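The Night Ferry to Louro

The ferry left Jindport at 6 in the evening, and oh, what a racket it made! I had my whole life in one blue suitcase and a ticket that had cost me 400 crowns, and I would have paid double. My aunt had a bakery over in Louro and had written to say there was a room above it, and would I come before the plum season? Would I! I was packed before I'd got to the end of the letter.

We went out past the harbour wall with the gulls screaming, and I ran from one rail to the other like a child, because on the left you had the lights of Jesville coming on up the hill and on the right there was nothing but sea, pink and then purple and then black.
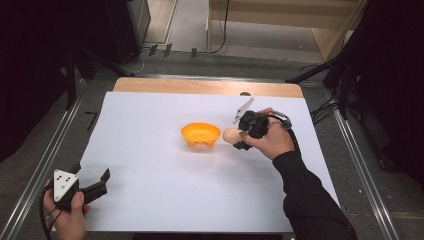
A woman in a green headscarf shared her bread with me. She had made the crossing every spring for 50 years and she still stood up for the lighthouse at Ronine.

"You wait," she said. "It comes round the point all at once."

So we waited, wrapped in her enormous blanket (it smelled wonderfully of onions), and the engine thumped away under our feet.
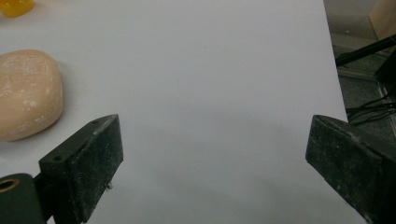 White tabletop, two black gripper fingers.

Then somebody shouted, and there it was. A great yellow beam swung right over our heads and lit up every face on deck, old men and babies and a very surprised dog, and everyone cheered! I cheered so loudly I lost my voice. The keeper's stone said it was built in 1335, the woman told me, when they burned logs at the top and boys carried them up on their backs. 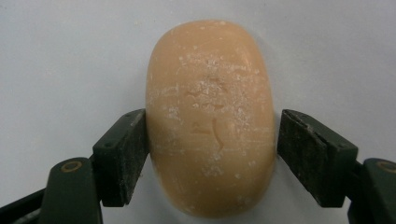
Why do the passengers stand up for the lighthouse?
It is an old custom on the Louro crossing, begun by fishing families to thank the keepers who saw their boats home.

I slept a little after that, sitting up, and woke to the smell of land. The sky had gone the colour of milk. Down on the quay my aunt was waving a tea towel with both hands, flour up to her elbows, and I was shouting her name in a croak before they had even thrown the ropes.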